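4. Folding on the Jendska table

1. Stand the table against the wall and wipe the top with a dry cloth.

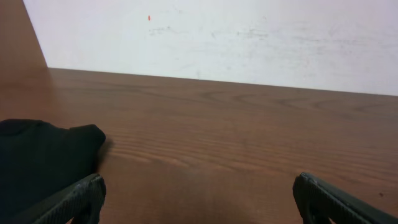
Fig. 8. Wooden top and wall, dark cloth at lower left.

2. Lay one item flat. Work on light fabrics first - they show dirt soonest.
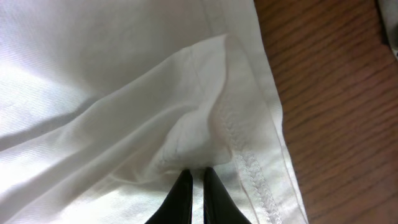 Aniela Kwiatkowski

3. Lift any raised fold and smooth it toward the nearest edge.

CAUTION: Do not iron on the wooden top.

4. Spread large pieces over the whole surface. Leave 20 minutes before folding. 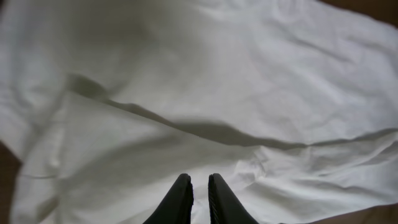 Can the top be waxed?
Use a clear furniture wax in a thin coat, and let it dry overnight before folding on it.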